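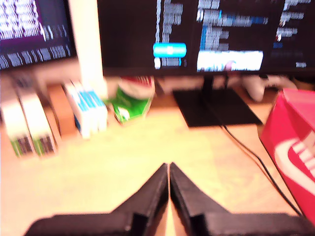
Ewurabena Darko puts the kettle on before she will talk about bells, and then talks about nothing else until the pot is cold. She has been ringing at Heywood for 17 years, and she still goes up the tower stairs with one hand on the wall, the way she was taught on her first evening.

"I only went because my neighbour wanted company," she says. "I thought we'd be sitting downstairs listening! And then a rope was put in my hand, and I was hooked, I suppose, though I was dreadful at it for months."

The oldest of the bells was cast in 1570 and has a slightly sour note that visitors remark on and the ringers will not hear a word against. Darko calls it the old man. It is heavy and slow to turn, and she was not allowed near it until her fifth winter, when one of the regulars moved away to Mullico and there was a gap to fill.

"You have to wait for him," she says. "You pull, and you think, well, he hasn't noticed, and then up he goes. If you hurry him he sulks for the rest of the evening."

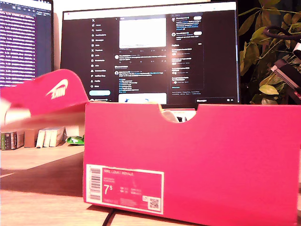
Learners are what she most wants to talk about, and she comes back to them several times over the second cup. There are 5 at the moment, the youngest still at school, and she starts every one of them on the backstroke alone, with somebody standing close by to catch the rope. Some get it in an evening – she did not, and likes to tell them so.

"People think you need to be strong, or musical, and I'm neither. I can't sing a note. You need to be able to count and to listen to the person next to you, and you need to turn up, even when it's January and the ringing chamber is like the inside of a fridge."

The new ropes are due after the holidays, and she is looking forward to them with some nerves. A new rope is stiff and springy, she explains, and everybody rings badly for a fortnight and blames somebody else.

Practice starts again in the second week of January, and anyone may come up and watch. She would wear a thick jumper.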